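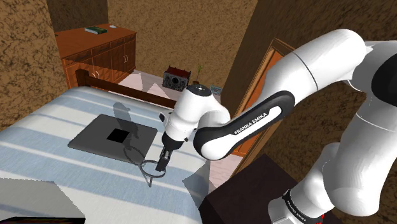

Robot arm above a striped bedspread, computer rendering.

FLURKSTEAD CONCERT SOCIETY
Minutes of the Regular Meeting, November
Rehearsal Room, Flurkstead Bandshell

Call to order
The meeting was called to order at 7:05 p.m. with Sándor Vörös presiding. A quorum was present. The minutes of the previous meeting were approved with one correction: the opening act at the September concert was the Zolura Quartet, not the Zolura Trio.

Fall season report
Attendance at the final three concerts was reviewed. The Zolura evening sold 377 seats, the best result of the fall. The folk program sold 155, and the brass night 101. Members discussed the low figure for the brass night, which fell on the same evening as the high school homecoming game. The programming group was asked to obtain the school calendar before setting next year's dates.

Two written complaints were received about the length of the intermission at the Zolura concert. The stage manager reported that the second half started late while a monitor speaker was replaced. Replies have been mailed to both ticket holders.

Spring headliner
Mr. Vörös reported on talks with the agent for Flodum. The band is willing to play the bandshell in the spring and would perform its first album in full, followed by a short set of newer songs. The agent has asked for a later sound check than the park permit allows. It was moved and seconded to offer the date on the condition that all amplified sound ends by 10 p.m. Motion carried, with one member opposed.

Dal Bello Hall
The rental agreement for Dal Bello Hall, used as the rain location, expires before the spring season. The hall has offered to renew on the present terms, with a new requirement that the piano be tuned at the renter's expense after each use. Members asked that this apply only when the piano has been moved or played. Mr. Vörös will take the request to the hall manager. Seating there is limited to around 400, and tickets for the Flodum concert will be capped accordingly.

Programs and printing
The proof of the spring brochure was passed around. The order of songs will be left out of the printed program, as performers changed it at every concert last season. The seating chart needs to be redrawn to show the new side aisle.

Other business
A request from the middle school jazz band to play before one spring concert was received favorably and sent to the programming group. The lost and found box still holds a music stand and a child's raincoat.

Adjournment
The meeting was adjourned at 8:40 p.m.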